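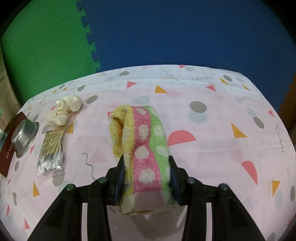

4 min read

Jastlow to lend radon test kits to households this winter

17 December 2025

Residents of Jastlow will be able to borrow a home radon test kit from the Chan branch library starting this week, under a program the town approved after high readings turned up in public buildings last winter.

The kits are free to use and can be kept for up to seven days. Each one holds a small charcoal canister, a sheet of instructions, and a prepaid mailer. The canister goes to Pikano, the laboratory that won the town's testing contract, and results are sent to the household by mail or email. Renters may borrow a kit without asking their landlord, and the town says it won't keep a list of addresses that test high.

Radon is a radioactive gas that forms naturally when uranium in soil and rock breaks down. It has no color, smell, or taste. Outdoors it thins out quickly. Indoors it can collect, mostly in basements and ground-floor rooms, after seeping through cracks in slabs, gaps around pipes, and open sump pits. Breathing it over many years raises the risk of lung cancer, and the risk is higher for people who smoke.

The Environmental Protection Agency recommends fixing a home when the level reaches 4 picocuries per liter of air or more. It also says there is no known safe level and suggests homeowners consider repairs at readings somewhat below that mark.

The town's interest in the matter began with routine testing of its own property. Three buildings came back above the federal action level, all of them in the Skolau section on the east side of town, where houses sit on shallow soil over granite. Fans and vent pipes were put in during the spring, and follow-up tests in April found all of the buildings below the level.

That work led to calls from homeowners nearby who wanted to know if their own basements were affected. The town had no answer to give them. Radon levels can differ a great deal between two houses on the same street, and a reading from one building says little about the one next door. The only way to know is to test.

Jastlow considered mailing a kit to every address in Skolau but decided on lending through the library, partly on cost and partly out of concern that unrequested kits would sit in drawers until they expired. Charcoal canisters have a limited shelf life, and they have to be sent back promptly after they're sealed. A canister that spends too long in transit can't be read reliably.
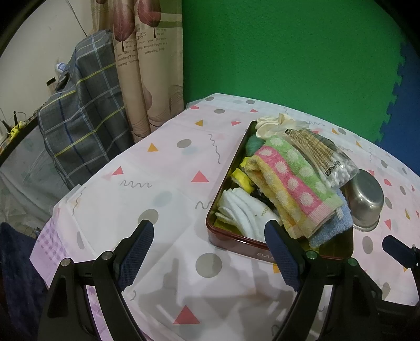
Winter is a good time to test, according to the instruction sheet. Windows and outside doors should be kept closed beginning half a day before the canister is opened and for the whole test, apart from normal coming and going. The furnace can run as usual. Window fans should be off. The canister belongs in the lowest level of the home that people regularly use — a finished basement counts, a crawl space doesn't — and away from drafts, heat, and outside walls. Kitchens and bathrooms are poor places for it, as steam can throw off a charcoal test.

Short tests have limits. Indoor radon rises and falls with the weather and the season, and a few days may catch a peak or a dip. Households with a result at or above the action level will be offered a second kit to confirm it. Those who want a better picture of the yearly average can ask the library for a long-term detector, which stays in place for more than 90 days. Only a small supply of those has been ordered, and borrowers will go on a waiting list.

Several questions came up at the public meeting where the plan was presented. One resident asked if granite countertops were a likely source. The town's reply was that some granite does give off small amounts of radon, but in most homes the soil under the house matters far more. Another asked about food stored in a basement with a high reading. Canned goods and other food kept in such a room aren't considered a concern, the town said, as the main danger comes from breathing in radon and the particles it decays into.

A third question was about well water. Radon can dissolve in groundwater and escape into the air during showers and laundry. Homes on the town supply in Jastlow draw from a surface reservoir, where this is rarely a problem. Homes with private wells need a separate water test, and that isn't part of the lending program. Pikano will sell those tests directly to households that want them.

The most common repair is a pipe run through the basement slab and up past the roofline, with a fan that pulls soil gas out from under the house before it gets inside. Sealing cracks helps the system work but usually isn't enough alone. The town won't pay for repairs in private homes. It plans to post a list of state-certified contractors at the library and is looking into a low-interest loan for homeowners who can't cover the cost up front.

Kits can be picked up at the front desk of the Chan branch with a library card or proof of a Jastlow address. There is a limit of one kit per household at a time. Kits that aren't opened can be returned to the desk. Opened canisters must be mailed to the laboratory and shouldn't be brought back to the library.

The town will publish a summary of results by neighborhood after the heating season ends, with no street names included. The program runs through April, and a decision on offering it again next winter will be made with the next budget.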